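Notes for Session 3: Two Arms, One Table
Bedirmont Shared Workshop, evening build course
Instructor: Kibet Magesa

Bring these notes with you. If you lost the ones from Session 2, the wiring checklist is pinned over the soldering bench, where it has been all along.

Where we are

Both arms are bolted down and answer to their names. The left one is called Breta and the right one is called Grarker, after the labels on the crates they arrived in. Please use the names in the log. "The one that was making the noise" has been entered three times, and it described a different arm each time.

Session 2 ended with each arm moving alone. Tonight they move together, which is where most of the interesting damage gets done. Read the section on shared space before you touch the power switch.

1. Shared space

Two arms that can both reach the middle of a table will sooner or later want the same piece of it. Neither one knows the other is there. You can spend a great deal of math on this problem, and the people who do get excellent results. We will be using a zone file.

The zone file cuts the table into left, right, and middle. Left belongs to Breta, right belongs to Grarker, and the middle can be used by whichever arm holds the token. The token is one line in the file. An arm that wants the middle asks for it, waits, goes in, comes out, and gives it back. Most of the trouble comes from the last step. An arm that crashes while holding the token will keep it until you clear it by hand, and the other arm will stand there politely for as long as you let it.

To clear it: stop both arms, open the zone file, set the holder to none, save, restart the zone program. Do it in that order. If you restart first, it reads the old value and you get to do everything again.

2. Cable slack

Every joint you add is another way to pull out a plug. Before running anything, move each wrist by hand through its whole range with the motors off and watch the cable to the wrist camera. You want a loose arc at the tightest pose. If it goes straight at any point, it's too short, and it will find that pose on its own later when you're across the room.

Too much slack is also a problem. A big loop can hang in front of the camera, and then you'll spend an hour wondering why the software believes the world is mostly black rubber. Tie it back at the forearm, never at the gripper.

3. The flower job

The exercise for the rest of the course is arranging artificial flowers. I am aware that some of you signed up hoping to build something that opens beer. Flowers are better practice. The stems are thin, the heads are wide, and the leaves stick out in directions that no one put in the model. If your grasp works on a hydrangea, a bottle will feel like a vacation.

Lay everything flat, blooms away from you and stems toward you. Red roses and blue hydrangeas go in the center, with loose leaf sprigs spread around them. Leave some table showing between the pieces, or the software will report one very large plant.
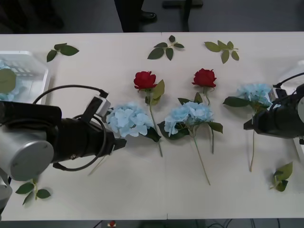

Wikström asked whether we could skip the token altogether and simply have the arms take turns, left then right, all evening. We could, and for the first run you should. It's slow and it's dull, and you'll always know whose fault it was. Wikström also wanted it noted that turn-taking would have prevented last month's collision. So noted.

Grasp settings to start from:

Grip the stem below the lowest leaf. The bloom is the obvious target and the software loves it, but petals squash and then slide out.
Closing force: 8 percent for loose sprigs. Go up in small steps for roses and write down where you stopped.
Approach from straight above. Angled approaches sweep the leaves along and rearrange your neighbor's pieces.
Lift 57 millimeters, pause, then travel. The pause gives the stem time to quit swinging.

The seam down the tabletop is where two panels meet. If they sit at slightly different heights, a gripper set to skim one side will dig into the other. Check with a straightedge, shim the low panel, and redo the height calibration for both arms – yes, both, even if you only moved one side.

4. Stopping

The stop button cuts motor power. It does not hold the arms up. An arm stopped in mid-reach may sag onto whatever is under it, so keep your hands out from underneath and don't reach in to save a rose. Say "stopping" out loud before you hit the button if you have time. If you don't have time, hit it and apologize afterward.

For next session

Log one full run with turn-taking and one with the token, using the same layout for both. Record every dropped stem, including the ones you think don't count. If you change a setting between runs, put your initials next to it. February's group left me a file full of mystery numbers, and I am still using two of them.

Coil the extension cords before you leave. The hook is by the door.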